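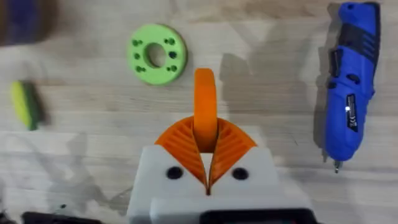
I'm looking for 9 people who've left the forces and fancy a proper go at civvy work with us at Setine! It's a paid course, 20 hours a week from March, and I run it myself (badly fuelled by tea). We do most of our talking at the light wooden table, so bring your CV and spread it out.

Any rank, any service, any age. You'll need to have served at least 2 years.

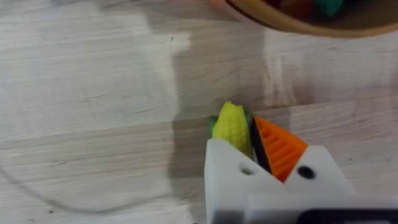
Someone from the last group wrote to say the mock interviews were the bit that got her the job at Wavwood, so we're doing more of them, and I'll be nicer this time.

Travel is paid, and lunch too.

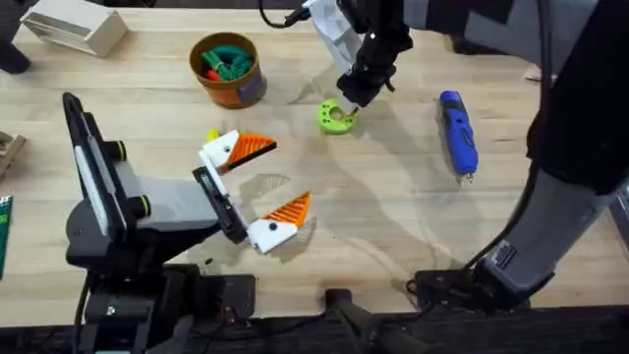

Do I need any exams, one reader asked after the first advert went up. No, none at all! Just write me a page about yourself, quoting ref 383, and post it to Setine, Leone House.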